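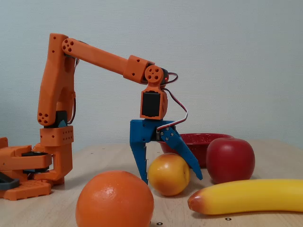 4 Ihren Eston Dörrautomaten einrichten und das erste Obst trocknen

Jetzt kommt der schöne Teil! Der Automat ist ausgepackt, Kapitel 3 liegt hinter Ihnen, und bis zu den ersten eigenen Apfelringen fehlen nur noch ein paar Handgriffe. Lesen Sie den Abschnitt einmal ganz durch, bevor Sie den Stecker einstecken.

4.1 Aufstellen

1. Stellen Sie das Gerät auf eine ebene, hitzebeständige Fläche. Hinten müssen 17 cm Abstand zur Wand bleiben, dort tritt die warme Luft aus.
2. Schieben Sie die Tropfschale ein, bis sie hörbar einrastet.
3. Setzen Sie die 9 Einschübe von unten nach oben ein, die Griffkante zeigt zu Ihnen.
4. Schließen Sie die Tür. Sie sitzt am Anfang recht stramm, das gibt sich nach den ersten Durchgängen.

VORSICHT: Lüftungsschlitze niemals abdecken, auch nicht mit einem Geschirrtuch. Das Gerät schaltet sonst ab und zeigt den Fehlercode E3.

4.2 Leerlauf vor dem ersten Gebrauch

1. Waschen Sie alle Einschübe mit warmem Wasser und etwas Spülmittel und lassen Sie sie vollständig trocknen.
2. Drücken Sie EIN und stellen Sie mit dem Drehregler 70 °C ein.
3. Lassen Sie den Automaten eine Stunde leer laufen, am besten bei offenem Fenster. Ein leichter Geruch ist dabei normal und verschwindet wieder.
4. Schalten Sie das Gerät aus und warten Sie, bis der Lüfter steht.

4.3 Der erste Durchgang: Apfelringe

Äpfel sind das ideale Einsteigerobst, und der Duft in der Küche ist einfach herrlich! Säuerliche, feste Sorten gelingen am besten.

1. Äpfel waschen, entkernen und in 5 mm dicke Ringe schneiden. Die Schale darf gern dranbleiben.
2. Ringe kurz in Wasser mit einem Schuss Zitronensaft tauchen und abtropfen lassen.
3. Nebeneinander auf die Einschübe legen. Die Ringe dürfen sich berühren, aber nicht überlappen.
4. Temperatur auf 57 °C und Laufzeit auf 8 Stunden stellen, dann START drücken.
5. Nach der halben Zeit die oberen und unteren Einschübe tauschen.
6. Zur Probe einen Ring abkühlen lassen und biegen. Er soll ledrig nachgeben, an der Bruchstelle darf kein Saft austreten.

HINWEIS: Unsere Rezeptentwicklerin Marina Mavromatis streut vor dem Trocknen gern etwas Zimt über die Ringe. Unbedingt ausprobieren!

4.4 Andere Früchte

Birnen, Spalten: 57 °C, 10 bis 12 Stunden
Bananen, Scheiben: 57 °C, 8 bis 10 Stunden
Erdbeeren, halbiert: 57 °C, 9 bis 12 Stunden
Zwetschgen, halbiert und entsteint: 60 °C, 16 bis 20 Stunden

Die Zeiten hängen stark vom Reifegrad und von der Luftfeuchtigkeit ab. An einem schwülen Tag im Juli dürfen Sie ruhig zwei Stunden zugeben.

4.5 Abkühlen und aufbewahren

1. Früchte auf den Einschüben ganz auskühlen lassen.
2. In saubere, trockene Schraubgläser füllen, zu zwei Dritteln voll.
3. Gläser eine Woche lang täglich schütteln. Beschlägt das Glas innen, kommt der Inhalt noch einmal für zwei Stunden bei 57 °C in den Automaten.
4. Dunkel und kühl lagern.

ACHTUNG: Bei Schimmel immer den gesamten Inhalt des Glases entsorgen.

Die Reinigung der Tropfschale finden Sie in Kapitel 5, Ersatzeinschübe unter der Bestellnummer 3831.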